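Design and Pattern, Unit 5: Grids in Printed Cloth
Course handout, Fornville evening programme
Tutor: Buppha Kongkaew

Read this before the February session and bring a ruler, a soft pencil and two sheets of squared paper.

What we mean by a repeat

A repeat is the smallest piece of a pattern that can be copied side by side to fill the cloth. In a printed fabric it is set by the size of the screen or roller. A small repeat is easy to spot from across a room. A large one can cover a whole table before it comes round again, and people often take it for a single picture.

Grid patterns are a good place to start because the edges of the repeat usually fall along a line. The difficulty is that a line which is slightly out will show at once, where a leaf or a flower would hide it.

Mondrian and the uneven grid

Piet Mondrian's paintings of the 1920s use black lines, white areas and a few blocks of red, yellow and blue. The lines meet at right angles but the spaces between them differ in size. Textile printers have borrowed the look many times, for dresses, curtains and household cloths. A painting has four edges and is balanced inside them. A cloth has to carry on, so the printer must decide what happens where one block of the design meets the next.

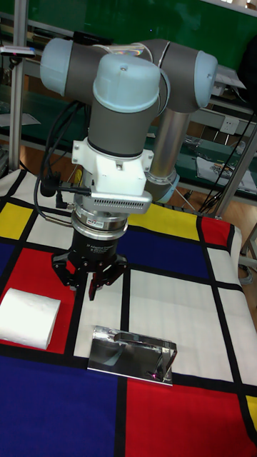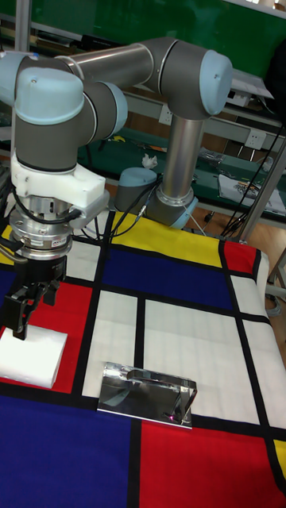
Mondrian-style pattern on a tablecloth.

Working out a repeat

Start at any crossing of two lines. Move along the horizontal line until you reach a crossing with the same colours on all four sides, and measure the distance. Do the same down the vertical. Check both figures from a second starting point, as two crossings can look alike without being the same one.

The sample we shall use in class is the Almont check, which Vilém Slanina drew for the Plekero mill. Its repeat is 248 mm across. The lines are 5 mm wide and every crossing is at 90 degrees. Slanina's first version had wider lines, but the ink spread at the crossings and left small rounded corners.

Colour order

Light colours are normally printed first and black last. The black line overlaps the colour on both sides and covers small gaps between the screens. If the overlap is too narrow, a thin white edge appears along the line. Look for this on your own samples with a magnifier.

Task for next time

Draw one repeat of an uneven grid, using no more than five colours including white. Copy it once to the right and once below. Mark any line that stops at the join and redraw it.

Reading: Chraibi, chapter 2, the section on joins. The class copy is kept on the shelf by the sink.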